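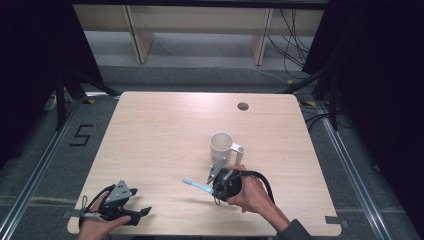

Residents' Forum: Tapsell Hall hire charges

Bronwyn McPhee
Members are advised that from June the Sunday rate for the main room will rise from 50 to 65 per session. Comments are invited in this thread.

h_akbari
The chess club objects to the increase. We were assured in March that regular hirers would be exempt.

Bronwyn McPhee
The exemption applied to the deposit of 300 only. The minutes record this.

Clem Bolger
I support the new rate. Heating alone came to 1,450 last winter.

h_akbari
Heating is not used in June. A seasonal rate would be fairer.

Huia Halliday
I second the request for a seasonal rate and ask that it be placed on the next agenda.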